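Section 4. Recording examples with the hand-held gripper

Read Section 3 first. The gripper must be charged, paired with the Starnurari logger and cleaned before you record anything. The steps below cover thin sheet items: paper, card, felt and plastic sheet. For boxes and bottles, go to Section 5.

4.1 Before you start

1. Clear the tabletop of anything that is not on the task card.
2. Wipe the lens with the dry cloth from the kit. Do not use spray.
3. Squeeze the trigger all the way and let go. Do this 3 times. Both fingers should move the same distance.
4. Check that the finger pads are seated and that no screw stands proud of the finger.
5. Turn on the logger and wait for the steady light. A blinking light means the clock is not set. See 3.6.
6. Enter your operator code and the task number. Sheet tasks start at 709.

Note: If two operators share a room, give each gripper its own channel before either one starts. Two grippers on one channel will write to the same episode and both recordings will be lost.

4.2 Recording an episode

1. Hold the gripper above the start mark with the fingers open.
2. Press the side button once. The logger beeps.
3. Count one second, then move toward the sheet at a normal working speed.
4. Close the fingers on the sheet until the pads touch both faces. Stop squeezing when the sheet no longer slides.
5. Lift the sheet clear of the table and carry it to the place shown on the task card.
6. Open the fingers fully and back away in a straight line.
7. Press the side button again. Wait for two beeps before you put the gripper down. 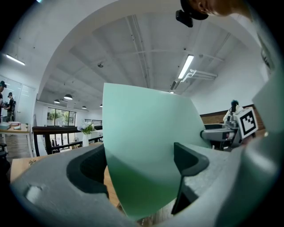
An episode should last no longer than 11 seconds. Longer ones are kept by the logger but the Jastadard import tool skips them, and they do not count toward your total.

Keep your free hand away from the sheet for the whole episode. If you have to touch it, stop and mark the episode as bad (4.4).

Caution: Do not put your fingertips between the pads while the logger is on. The trigger return spring is strong enough to pinch.

4.3 Changing the start position

The learning system needs to see the same task begun in different ways. After each good episode, change one of the following:

- the angle of the sheet
- the distance from the start mark
- the height of the gripper at the first beep
- the side you approach from

Change one at a time. The task card lists the order. People in the background may come and go, and you do not need to stop for them.

4.4 Marking a bad episode

Hold the side button until you hear one long beep. The last episode is flagged and left out of the import. Flag an episode if:

- the sheet was dropped or creased
- your free hand touched it
- the lens was covered
- you pressed the button late

Do not delete files from the logger by hand. Bonifacio Montes at Grendport reviews flagged episodes and will restore any that are usable.

4.5 Ending a session

1. Check the episode count on the logger against your sheet. A full session is 346 good episodes.
2. Dock the gripper and leave it there until the upload light goes out.
3. Sign the session log.

If the counts do not match, write both numbers in the log and contact Si-eun Hyun before the next session. Do not record extra episodes to make up the difference.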